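Fórum Oficina & Bancada » Robótica » Projetos de estudantes
Tópico: Clube de robótica, tarefa "arrumar as canetas" – vale a pena treinar com três cores?

rebimboca_77
Segunda à noite, saí da reunião do clube com dor de cabeça e sem consenso, então trago a briga para cá. Somos o clube da escola técnica, participamos da Taça Oltcombe pela segunda vez e a prova de manipulação deste ano é guardar canetas espalhadas dentro de um porta-lápis. Braço único, mesa livre, ordem livre. Parece coisa de criança de quatro anos, e uma criança de quatro anos ganharia da gente com folga.

Estamos gravando demonstrações teleoperadas para treinar a política por imitação. Já temos umas 800. Metade do clube quer continuar variando só a posição das canetas. A outra metade (eu) acha que precisamos variar a posição do copo também, senão o braço decora onde fica o copo e larga tudo no mesmo ponto da mesa, com ou sem copo embaixo. Já vi isso acontecer. Ele larga com muita convicção.

O orientador, King-fai Chien, ouviu os dois lados e disse "testem". Obrigado, professor.

marmota_serial
Varia o copo. Fim do tópico.

rebimboca_77
Se fosse fim do tópico eu não estaria acordado.

dona_polia
Discordo do marmota. O regulamento da Oltcombe diz onde fica o recipiente? No ano em que competi pela minha faculdade, o juiz colocava o copo numa marca de fita e ponto final. Se a marca existe, variar o copo é gastar demonstração à toa. Eu botaria o esforço na orientação das canetas, que é onde todo mundo sofre na hora do fechamento da garra.

rebimboca_77
O regulamento diz "em posição razoável". Mandei e-mail perguntando o que é razoável. Responderam que é uma posição adequada.

dona_polia
Retiro o que disse. Varia o copo.

wadov_fan
Vocês estão usando o controlador Wadov? Porque no meu grupo a gente passou um mês culpando os dados e o problema era atraso entre o comando e o movimento. Quem teleopera compensa o atraso sem perceber, a rede aprende a compensar também, e aí na execução sozinha ela compensa um atraso que é outro. Fica aquele balanço em cima da caneta, tipo bêbado procurando a fechadura.

rebimboca_77
Wadov, sim, o antigo. O balanço eu conheço bem, a gente chamava de "indecisão". Vou medir o atraso antes de gravar mais qualquer coisa.

marmota_serial
E aumenta a variedade das cores, já que está no título. Três cores é pouco.

wadov_fan
Cor para quê, se a prova manda guardar todas? Só importa se a instrução pedir uma cor específica. Se não pede, a rede tem que achar "caneta", e mais cor é mais chance de ela se enrolar com pouco dado.

marmota_serial
E se no dia da prova aparecer uma caneta verde?

wadov_fan
Aí ela fica na mesa e vocês perdem dois pontos. Sobrevive-se.

marmota_serial
Perder ponto por caneta verde é o tipo de coisa que vai para a lápide.

dona_polia
Mostra a mesa como está hoje, rebimboca. Discutir arranjo sem ver é esporte, mas cansa.

rebimboca_77
Justo. Segue.

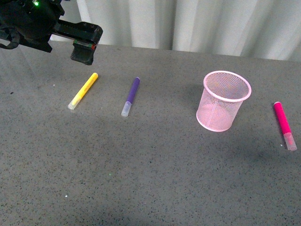 Amarela, roxa, copo de tela rosa e a magenta do outro lado. Garra no alto, perto da amarela.

dona_polia
Gostei da magenta à direita do copo. Grava bastante com caneta dos dois lados, porque assim o braço é obrigado a cruzar por cima do copo e você descobre cedo se ele esbarra. A inclinação dela também é contrária à da amarela, ótimo, pelo menos aí tem variação.

wadov_fan
Minha implicância é a luz. A parte de baixo da mesa está bem mais escura que o meio. Se no ginásio a iluminação for uniforme, a política vai estranhar. E copo rosa claro com caneta rosa forte na mesma mesa, vocês gostam de sofrer.

rebimboca_77
O copo foi escolha democrática. Perdi de lavada. Quanto à luz, o Wei tem uma luminária Grudberg em casa e prometeu levar, vamos gravar uma parte das demonstrações com ela mudando de lugar.

marmota_serial
Eu continuo achando que falta uma verde.

rebimboca_77
Anotado, com carinho. Plano da semana: medir o atraso, copo em posições sorteadas, canetas dos dois lados. Separo um lote só com copo fixo para comparar, senão a outra metade do clube não me deixa entrar na sala.

dona_polia
Treina os dois com a mesma quantidade de demonstrações, hein. Comparar lote grande com lote pequeno não convence ninguém.

rebimboca_77
Eu ia fazer exatamente essa besteira. Corrigido na planilha, volto com os números depois do treino.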